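Red shirt keeps sliding off my wooden drying rack
Posted in Laundry & Closet, 21 September 2024
3,075 views, 6 people following

I bought one of those little racks made from thin wooden sticks (mine's a Birik, the smallest one they sell) and I love how it looks, but my red shirt will not stay put on it! I drape it over the top, walk away, and next time I look one sleeve is hanging way down and the rest is bunched up. Is there a trick to it? I'd like to keep the rack if I can. No dryer in my apartment, and no room for a big one either.

grukadico_fan

Oh, I've been through this with the exact same kind of rack! What fixed it for me was folding the shirt over at the armpits, so the front and back hang down evenly on both sides, and then tucking the sleeves over a second stick. Smooth wood is slippery, so if one sleeve dangles it pulls everything along with it. I also wind a rubber band around each end of the stick, which looks a bit silly but grips really well.

And please keep red stuff away from anything pale for the first few washes. I left a new one touching a light towel overnight and I still have that towel, pink patch and all. Give it 30 minutes outside first if you've got a balcony, then bring it in.

Mine does this too when I get lazy about it, sleeve trailing down on the left and a blue-gray cloth I should have hung up as well:

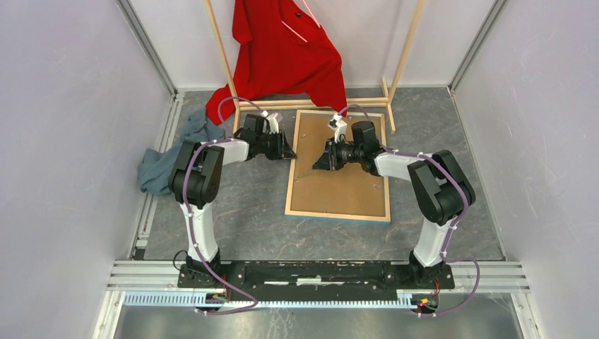 Red shirt on the wooden rack, sleeve down, cloth still in a heap.

zundemholm_attic

just use a hanger

pegs_and_pins

Hanger is fine if the rack is tall enough, but on the small ones the hem ends up lying on the table and stays damp. I'd go with clothespins, two at the shoulders and one on each cuff. A bag of them cost me 149 cents at the flea market and they've lasted for years. Turn the shirt inside out too, it's easier on the color.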